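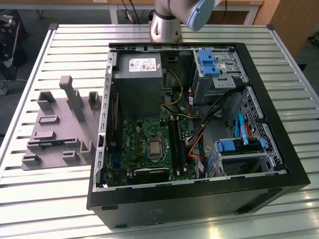

Fourteen members made the trip to Morkwood in September to see the computer disassembly cell that Montoya has been working on. The visit ran for 2 hours, starting at 10 am, and Burgi Ammann showed us through.

The job is taking apart old desktop towers so the parts can be sorted for reuse or recycling. Each tower lies on its side on a slatted aluminium table with the side panel off. A grey 3D-printed fixture plate next to it has blocks and slots for holding parts. Burgi said the plate has been redrawn many times, and the file is now on version 770.

Most of the questions were about cables. They flex and never sit the same way in any two machines, and Burgi agreed they are harder to deal with than anything that is screwed down - the team is still working on it.

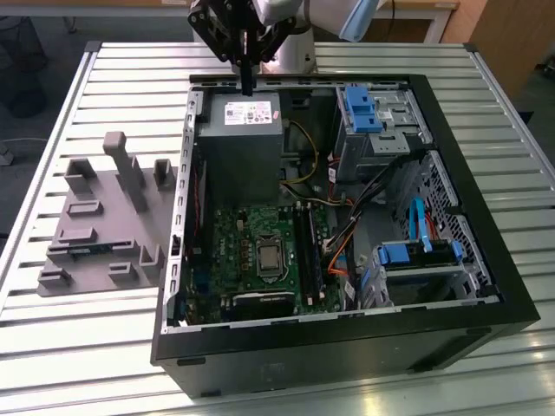 The gripper over the power supply, with the fixture plate at left.

Morkwood took in 1,017 desktop computers last year, nearly all of them stripped by hand. The aim is for the arm to do the repetitive steps while staff keep the testing and grading.

Thanks to Burgi and the team for having us, and for morning tea. The next visit is to the Plultard sorting centre. Places are limited and closed shoes are required, so please give your name to Morfudd Rowlands at the front desk if you would like to come. Carpooling can be arranged from Widum.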